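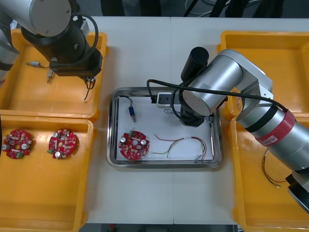 When does the new bar Horkotano open, and do I need a reservation?

It opens in November, at 5 in the evening, and you can walk in without a reservation. Only the long table in the back room must be booked before.

The bar takes the corner place on Peixoto Street where the old shoe repair shop was. The owner is Carolina Figueiredo, who worked for many years behind other people's counters and now has her own. She told us that she wanted a room where guests can hear each other, so the music will stay low until late in the evening.

The menu is short. There are sour drinks, bitter drinks and a few without alcohol, and the last group gets the same space on the page as the others. The house drink is called Fluvine. It is made with white rum, green grape juice, lime and a little salt, and it comes in a small glass with much ice. We tried it at a tasting evening and liked it very much, although one of us found it too salty. The second drink we can recommend is Dutik, a warm one with dark rum, black tea and orange peel. It will be served only in the cold months.

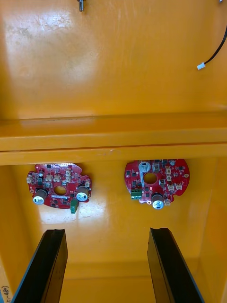 Two red circular circuit boards on a yellow enclosure.

For food you can choose from three small plates: fried chickpeas, pickled carrots with soft cheese, and a toasted sandwich with smoked fish. The kitchen is very small, and Figueiredo does not plan to make the list longer this winter. The sandwich is big enough for two people if they are not very hungry.

The walls are painted dark green and the stools are low, with backs, which our older readers will be glad to hear. There is one step at the front door. Guests who come with a wheelchair can use the side entrance, where there is a bell.

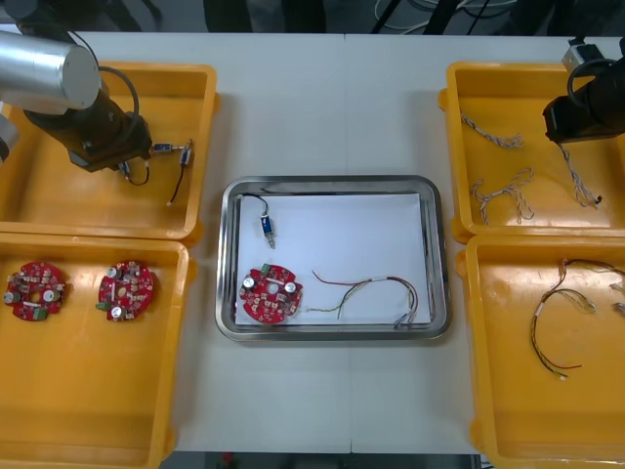 Yellow bins and a steel tray on a white worktable.

Figueiredo is still looking for two people to work at the bar in the evenings. Experience is welcome, but she says she will teach the right person. Those who are interested can come to Peixoto Street in the afternoon, before opening, and ask for her. To book the long table, leave a message at the bar with your name, the hour and the number of guests.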